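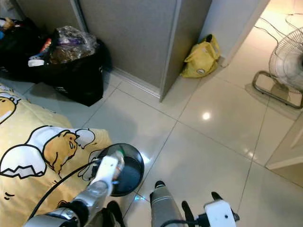

La semana pasada rehíce la puesta a punto de la pinza izquierda del robot de dos brazos, que llevaba desde febrero con los mismos parámetros. La tarea de referencia es soltar objetos pequeños en una papelera. Uso la negra redonda, apoyada en las baldosas, con un frasco de etiqueta marrón claro y verde sujeto en la pinza justo encima de la boca. Es un caso útil para el ajuste: el objeto es estrecho y cualquier holgura en los dedos se traduce en giro.

El controlador es un Rirnano con la configuración que publicó Ilside, modificada en dos puntos. El primero es el cero de apertura. Lo tenía en 648 cuentas de encoder y la pinza no cerraba simétrica. Borré el valor, llevé los dedos a tope mecánico y repetí la lectura 12 veces antes de guardar la media. El segundo es el límite de corriente, que he bajado de 1,000 a nearly 200 mA por debajo.

Corrijo la frase anterior, que estaba en mis notas a medio traducir: el límite era de 1,000 mA y ahora queda casi 200 mA por debajo. Con menos, los objetos lisos resbalan.

Queda el cable. El del brazo izquierdo hace un bucle amplio y va por encima de la colcha amarilla de Gudetama. El bucle tiene que ser amplio – si se acorta, tira del conector en cuanto el codo se extiende – pero conviene revisar que no pase por debajo de ninguna articulación. Yo lo compruebo a mano, con los motores sin par, recorriendo todo el rango.

Pendiente: cambiar los tornillos de los dedos por los del kit Prarnasier y repetir la calibración del brazo derecho.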